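Test riders and workshop hands wanted, Witex electric motorcycle, pre-series

Kadelden site. Posted June 17, 2018

OK quick one, we are short on people and the bikes are nearly ready, so reading this top to bottom would help us a lot. Questions we get every time are answered at the end.

What it is

Witex is building a mid-size electric motorcycle, working name Undico. Street bike, upright seat, belt drive, pack that comes out from the left side. Pre-series bikes are being put together now at our shop in Kadelden. Need riders to put miles on them and a few people to wrench on them in between. Not a race program. Sorry to anyone hoping. Commuting, back roads, stop and go, parking on gravel, all the dull stuff that owners will do to it.

We ran a first round in February with our own staff. Cold, short days, lots learned about grips and gloves and the charge port cover. The cover has been redrawn since. Now we want people who don't work here and don't mind telling us the seat is bad.

Riders

Looking for 13 riders. Mix of ages and heights please, last time everybody was tall and the kickstand complaints all sounded the same.

You need:
- full motorcycle license, held at least 4 years, no suspensions
- your own gear. Helmet, jacket, gloves, boots over the ankle. We check it at the door, and no gear means no ride
- a phone you can write notes on
- to be OK with a data logger on the bike. It stores speed, lean, throttle, brake pressure, position. Read the consent form before you sign it, it's two pages
- to be free for the full 6 weeks. A couple of missed days is fine, tell us early

Nice to have: some time on electric bikes or scooters, off-road experience, bad back (serious, we want to hear from you about the suspension).

Not needed: racing license, mechanical training, a big following online. No filming in the shop in any case, and no photos of the bike with the side panels off.

What a day looks like

Come in, gear check, short briefing, get your bike and a route card. Morning loop is mostly town. Back for lunch, which we pay for, plug in, fill out the sheet. Afternoon loop goes out past the reservoir and up to Ross, then home on the county road. Longest loop is 92 miles with one charging stop. You ride in pairs. You keep to the speed limit, the logger knows.

Then you write down what bugged you. Short is fine. "Mirror shakes on the hill" is a good note. "Nice bike" is not much use to us. If something feels unsafe you stop, call the van, and we come get you and the bike. You will not lose pay over it.

Routes may change, the county is resurfacing part of the Ross road and we don't have there dates yet.

Pay for riders

Flat day rate, paid every two weeks, full day paid even if rain sends everybody home after lunch. Rate is in the packet we send after your first call. Fuel money for getting to Kadelden if you live outside town. Insurance on the bike and third party is on us. Your own gear is not covered unless the damage comes from a fault on the bike.

Workshop hands

Two full-time jobs, start as soon as you can. Six-month contract, may turn permanent once the series line is approved, can't promise that today.

The work:
- brakes, tires, belts, bearings, steering head checks after each day
- swapping battery packs, logging the serial numbers
- pulling the logger files and putting them in the right folder (yes this has gone wrong)
- fitting changed parts when engineering drops them off, usually late in the day
- van duty in turns, picking up stopped bikes

You should have real shop time on motorcycles, any make. Torque wrench habits. High-voltage training is a plus, if you don't have it we send you on the course before you touch a pack. Driver's license for the van. Able to write a fault report that somebody else can follow.

Hours are early start to mid-afternoon, later on the days when parts come in. Overtime paid. Coveralls and tools supplied, bring your own if you like yours better. The lift is new, the coffee machine isn't.

How to apply

Riders: use the form on the Witex site, pick "Undico riders" in the drop-down. Give your license date, height, what you ride now and what you rode before. Add a scan of the license, both sides. No cover letter.

Workshop: same form, pick "Undico shop". Add a resume, one page is plenty, and the name of a shop we can call.

We read them as they come in and will close the list when it's full. Everyone gets an answer, also the people we turn down. If you applied in the first round and heard nothing, please apply again, some of the mails went missing on our end.

First step is a phone call of roughly ten minutes. Riders then come in for a check ride on the yard, slow turns, hard stop from moderate speed, walking the bike backward up the ramp. Workshop people come in for a paid half day.

Small print, still worth reading

You must be 21 or older for the rider program. No alcohol the night before a riding day, and we mean that. Bikes stay at the shop overnight, no taking them home, no lending to your cousin. Everything you see on the bike stays private untill we show it in public. Notes you write belong to Witex, but you may keep a copy of your own sheets after the launch.

Parking behind the building, use the north gate, the front one is for deliveries. Lockers on site, bring a padlock.

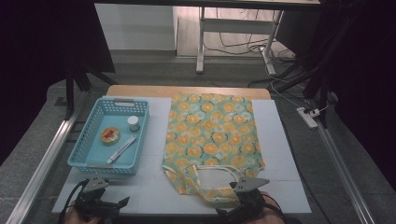 Can I apply as a rider if I have only ever ridden gas bikes?

Most of our riders are in that spot. You get time on the yard to get used to the throttle and the braking before going out on the road, and that time is paid like any other riding day.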